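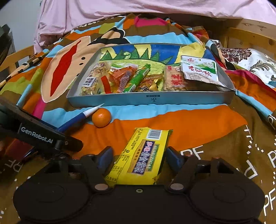 The gripper closed on a yellow snack packet, with the tray behind it.

Back to the slipping fault. I wrote in October that the Plerik grip logger was reporting a firm hold on packets that had already left the fingers. I put it down to worn pads and changed them. The fault came back after 40 picks.

The test is simple. Pick a packet up from the bedspread, hold it over the tray, release. I ran 137 picks with the new pads and the log claimed a good hold on every one. In 16 of them the packet had dropped before release.

The pads were fine. The logger decides that something is held when the fingers stop moving before they are fully shut. A packet with air in it stops them early, then gives way slowly as the air shifts to the ends. The fingers creep inwards, the packet slides out, and the log still says "held" because Voyle only reads the stop once and never looks again. Hard objects don't show the fault. I had done all my earlier checks with hard objects.

The fix is a second reading 800 milliseconds after the first. If the finger gap has shrunk between the two, the pick is marked as doubtful. It makes each pick slower and I don't like that, but the false holds were going straight into the training set.

I still have to go back through the older Etum runs, which used the same check. Until then, treat any soft packet in them as suspect.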